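Home Forums Laundry & Folding New posts Search Log in

Folding small jeans – what's your method?

Finlay Moffat
November 27, 2021
I've gone a bit mad for folding jeans lately! Shirts bored me, but denim pushes back. Mine always start as a crumpled bundle with one leg sticking out, and I do them on a dark green mat so I can square them up against something.

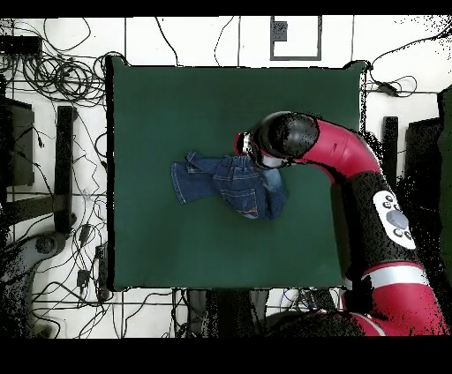
Lacey Stockdale

Love this! My rule is never fold from the bundle. Get hold of the waistband, pull both legs out the same way, then smooth from the seat down to the hems. I picked it up from the Giston folding booklet in October and I've not had a wonky pile from then on. Seams first, pockets second – the back pockets hold a crease like nothing else.

Dong-geon Hyun
Sorry Lacey, hems first for me. If the hems don't meet, the waist can be as neat as you like and you'll still be starting again.

Finlay Moffat
Tried it Lacey's way. Legs out to the left, waist still in a heap on the right, and the gap between the legs is a pain to close. Great fun though.

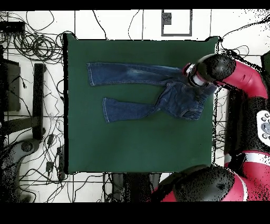
Kheri Odera
Waist in a heap means you've skipped the button. Do it up, lay the front pockets flat, and the whole top half behaves. Ten seconds, tops!

Dong-geon Hyun
Kheri's right about the button. Still hems first.

Finlay Moffat
OK, converted on the waistband. With the front pocket facing up and the legs running straight across, I can see where every fold should go.
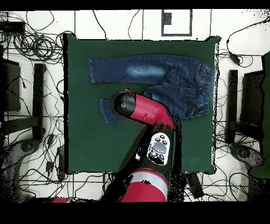 Next comes leg over leg, then thirds, hem up towards the waist. I used to do halves and halves again, but thirds stand up in a drawer and halves flop over. Does anyone roll theirs?

Lacey Stockdale
Rolling is for suitcases! Thirds all the way.

Kheri Odera
I roll. Come and fight me – my drawer holds 8 pairs.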